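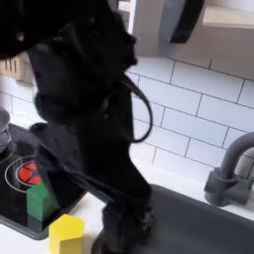

**Thread: Refinishing a small play kitchen: sink rim, cooktop, brick-pattern backsplash**

**prajan_n** (Narayanan Rajan)
Looking for advice on sequence. The unit is a small kitchen set: black cooktop on the left, dark gray sink to the right of it, gray faucet, white brick-pattern backsplash with dark lines. I bought it used in February under the name Stukberg. No manual.

Three problems:

1. The backsplash is a printed sheet and is lifting at one lower corner. Lift measured at 2 mm.
2. The sink insert rocks when pressed at the rim.
3. The faucet rotates freely and does not hold position.

The panel is 895 mm wide. I intend to re-bond the sheet first. Is there any reason to do the sink before it?

---

**murthy_p**
Sink first. If the insert has to come out, you will probably lean on the backsplash while doing it, and fresh adhesive will shift.

For the rocking, turn the unit over and look at the clips. On the Deretti set I worked on, one clip had spread. I closed it with pliers and added a strip of thin foam tape under the rim. It has not moved in 5 months.

---

**Pavithra_Chacko**
I disagree on order. A lifting corner collects crumbs and dust, and every day it stays open the bond gets worse. Clean it, bond it, weight it overnight, then do the sink the next evening. The insert on mine came out from below and I never touched the back panel.

Use a spray contact adhesive on the sheet only. White glue wrinkles printed film.

---

**murthy_p**
Spray adhesive near a sink cutout means masking the sink, the faucet and the cooktop. Black plastic shows overspray badly. I would use double-sided film tape for a 2 mm lift.

---

**Pavithra_Chacko**
Masking takes a few minutes. Tape leaves a visible step under thin film, and on a white brick pattern the step reads as a crooked row.

---

**lnair_workshop** (Pavithra Nair)
Is it certain the sheet is film? Some sets use a printed board with the pattern pressed in. If you can feel the dark lines with a fingernail, it is board, and neither of the above applies. Board gets wood glue and a clamp.

---

**prajan_n**
Checked. The lines are flat to the touch. It is film over board.

Also turned the unit over. The sink is held by clips as murthy_p said, and one is missing entirely. The faucet has a threaded stem with a plain nut and no washer.

---

**murthy_p**
Then the faucet is simple. Fit a rubber washer between the nut and the panel, tighten until it turns with light resistance, stop there. If you want it fixed permanently, add a lock nut. I would not, as children turn faucets hard and the stem will strip before the nut gives.

For the missing clip, Lumanlan sells a bag of generic ones. Measure the panel thickness before ordering. They come in more than one size.

---

**lakshmi.r**
Different opinion on the faucet. A free-turning faucet is fine for play. A stiff one gets used as a handle to drag the unit across the floor. Ours was pulled off that way. I would fit the washer and keep it loose.

While you have it upside down, check the screws under the cooktop too. The panel on ours had sagged toward the sink side and I had blamed the sink for it.

---

**prajan_n**
Cooktop screws were loose. Tightened. The rim rocks less now, but the missing clip still matters.

Clips and washer ordered, order total 194 including shipping, which is more than I expected for a bag of clips. Anyone tried the Drikby ones?

---

**Pavithra_Chacko**
Yes. Softer plastic, fine for a sink that nobody fills. If water goes in it, stay with what you ordered.

---

**prajan_n**
Water goes in it. Keeping the order.

Backsplash corner is cleaned and bonded with film tape, applied to the edge only. There is a slight step if you look along the wall from the side. I can live with it. Sink goes back in on Monday once the clips are here.

---

**Pavithra_Chacko**
Told you about the step. Press it down with a roller while the tape is still new and it will reduce a little.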